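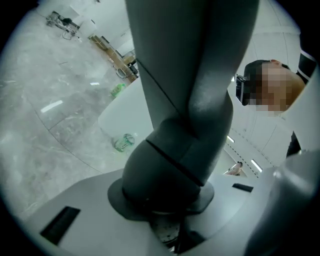
The arm on its round flange at Juvlow, with a couple of green bottles on the floor for practice.

Home Builds Workshop nights Tools Contact

Building the Plullon hand grippers: cubes, cables and a first go at picking up bottles

By Theda Nolte
2023-03-22
Shares 90 Comments 2

When I wrote up getting the arm bolted down, I promised a proper page on the hand grippers, and then I went and spent most of February fiddling with them instead of writing anything. So thank you for your patience, and particular thanks to Felicidad Belmonte, who has asked me for it every time I've put the kettle on.

Plullon is our name for the pair of hand-held grippers that go with the arm. You hold one in each hand and do an ordinary job with them, such as picking a bottle up off the floor and putting it in a tub. A camera follows the patterned cubes on top, and the laptop turns that into a path for the arm to copy. If you've never built anything like it, please don't be put off. There's more glueing and threading than clever stuff, and the fiddliest part by a mile is getting the patterns onto the cubes square.

I'm assuming you've got a printer for the plastic parts, or can talk someone at your local workshop into running them for you. Ours were done on the older printer at Juvlow, the one by the sink, over two evenings.

What you'll need for the pair

Two gripper bodies, each with its fingers and trigger
Two marker cubes
A set of marker patterns, every one with a different number
Padding strip for the insides of the fingers
One thin cable for each gripper, 2000 mm long
Machine screws and nuts to suit your bodies (we used M3)
Glue stick, sharp knife, steel ruler, a small square if you own one
A notebook

Fresh blades make a big difference to the marker step. I tried to get by with the one that had been in my knife since I moved to Parkia, and I had to cut half the patterns again.

Step 1. Clean up the bodies and the fingers

Pull the support material off and have a good feel around the pivot holes with your fingertip. Any little whisker in there will make the finger stick partway, and you'll blame the trigger for it. I run a drill bit through by hand, turning it between finger and thumb, until the pin drops in under its own weight.

Fit the fingers, put the pins through, and open and close the whole thing maybe twenty or thirty times while you think about something else. It should loosen up nicely. If one finger lags behind the other, swap the pins over before you start sanding, as the pins vary more than the holes do.

Do the nuts up until they just bite and then back them off a touch. Mark Anthony Lacson puts a dab of nail varnish on his at this point to hold them, and I've started doing the same.

Step 2. Pad the fingers

The padding goes on the inner faces only. Cut it a whisker short of the finger so there's no lip hanging over the tip to catch on things. Press it down hard and leave the gripper closed on a folded tea towel overnight.

We went through three sorts of padding. The first was lovely and grippy but peeled off in a week, the second was much too slippery for a smooth bottle, and the third is what we've stayed with. It's sold as a lining strip for window frames and it's black, if that helps you find something similar at the hardware shop. Go for 2 mm thick if there's a choice. Thicker than that and the fingers won't shut properly on something thin like a bottle cap.

Step 3. Put the patterns on the cubes

Do take your time with this bit. I'd suggest doing it at a table with good light and no one talking to you (sorry, Felicidad).

Cut each pattern out with its white border still on. It's ever so tempting to trim right up to the black because it looks neater, but the camera software wants that pale edge to find the square, and you'll have nothing but trouble without it. Lay the pattern on the face dry, check the gap all the way around with the ruler, and only then reach for the glue.

Before you stick a single one, draw the cube unfolded in your notebook and write the pattern number on every face, along with which way up it goes. Do that for the left cube and again for the right. I've got mine taped inside the lid of the toolbox. Skye MacBrayne built her pair without it and ended up with the same number on both cubes, and the poor laptop thought she had one very fast hand.

Smooth each pattern down from the middle with the back of a spoon. A bubble the size of a lentil is enough to make the reading wobble. If you do get one, lift and redo it while the glue's still wet.

Step 4. Mount the cubes

Each cube sits on its gripper so that it stays clear of your knuckles when you're holding on. Screw it down finger-tight, pick the gripper up the way you'd really use it, and look at it in a mirror from a few angles. If your hand hides most of the cube, turn your grip before you start moving the mount.

Once you're happy, tighten it properly. The cube must not shift after this. If it ever gets knocked you'll need to go back and redo Step 6, so be a bit firm with visitors who want to have a play.

Step 5. Run the cable and get yourself strapped in

The cable leaves from the underside of the gripper and comes back along the inside of your arm. Leave enough slack at the elbow that you can reach right out in front without feeling it pull. I found that out by yanking a plug clean out of the laptop on my very first reach — no harm done, but it gave Marites Malabanan a fright.

Put the shoulder straps on before you pick up the grippers. Adjust the buckles so the straps lie flat and don't creep when you lean forward, and tuck any loose webbing back through. If you share the harness, as we do, it's worth marking your own setting on the webbing with a pencil.

Then have a walk around your space and look at where your feet are going to go. You'll be reaching forward with your eyes on the grippers, and it's surprisingly easy to forget that there's a hose or a lead down there.

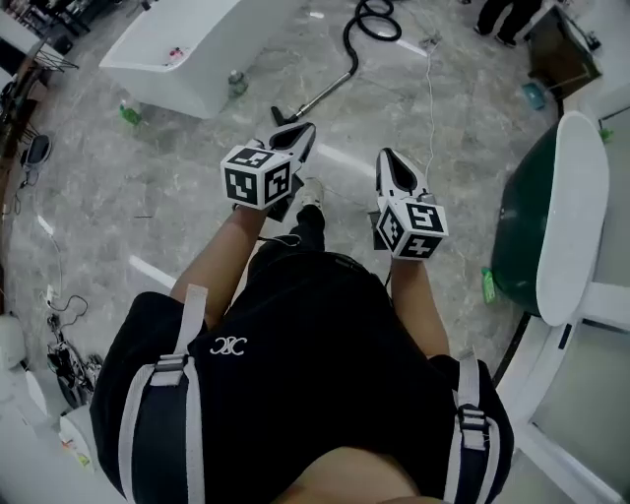 Step 6. Tell the software how big everything is

Our cubes are 90 mm along each edge. Measure yours even if you printed from the same file. Our first pair had grown a little in the printing, and the arm kept stopping short of the bottle until Marites got the calipers out.

What you type in is the width of the black square, edge to edge, and then separately the distance from the middle of the cube to the fingertips when they're closed. Write both in the notebook as well. Then do the "touch test", which goes like this. Put a bit of tape on the bench, touch it with the closed fingertips, and look at the position on the laptop. Touch it again coming in from the other side with your wrist turned. The two readings ought to agree nicely. If they don't, it's nearly always the fingertip distance, so measure that again before changing anything else.

Step 7. Practise without the arm

Leave the arm switched off at the wall for this one. Set out an empty bottle and something to put it in, a tub or a washing basket or whatever's handy, and simply do the job. Reach, close, lift, carry, let go. Do it slowly. You'll feel a bit silly for the first few minutes and then you'll find you've got quite particular about how you approach a bottle.

Things that helped our recordings:

Pause for a breath before you close the fingers, and again after.
Keep the cubes facing outwards instead of rolling them in towards your tummy.
Start each go from the same spot. We use our own hips as the starting point.
If you fumble one, finish it off anyway and make a note to throw it out later.

Squashed bottles are harder than full-shaped ones, by the way. They lie flatter and there's less to get hold of, so I'd start with the ones that still have their shape and work down to the flattened ones.

By the end of the month we had over 700 goes saved, and I'd say the first hundred were rubbish.

Step 8. Let the arm have a turn

Before any power goes on, check the bolts around the flange and give the arm a firm push with your hand. There should be no rocking at all. We keep the speed right down at the lowest setting for the first few runs of any new recording, with one person on the stop button who has no other job. Please don't skip the stop button person, even if it means waiting for someone to come back from lunch.

Play back a single go with nothing in reach. Watch the elbow more than the fingers, as that's the part that swings out where you weren't expecting. When it looks sensible, put a bottle down where the recording had one and run it again.

If something's off

The reading jumps about when you turn your wrist: check for a lifted corner on one of the patterns, and check your notebook drawing against the cube while you're at it.

One hand works and the other doesn't show up at all: it's the cable. Try it in the other gripper and see if the fault moves.

Everything is shifted sideways by the same amount: the cube has been knocked. Back to Step 6, I'm afraid.

The fingers close but the bottle slides out: wipe the padding with a damp cloth and let it dry. Dust from a workshop floor gets into it very quickly.

Part files and my notebook drawings are in the grey folder at Juvlow, on the shelf marked Evangelista, and you're welcome to photocopy anything in there so long as it goes back. I'm still working on a better trigger for smaller hands, and when that's done I'll add it to the bottom of this page.

Comments (2)

Mark Anthony Lacson
The nail varnish has to be the cheap kind. The good stuff never lets go and you'll need pliers to get the nut off.

Skye MacBrayne
I've redone my cubes, Theda, with the numbers written in pencil under each pattern this time. Could you put the padding width on the list too? I had to guess mine.

Previous Next Back to Builds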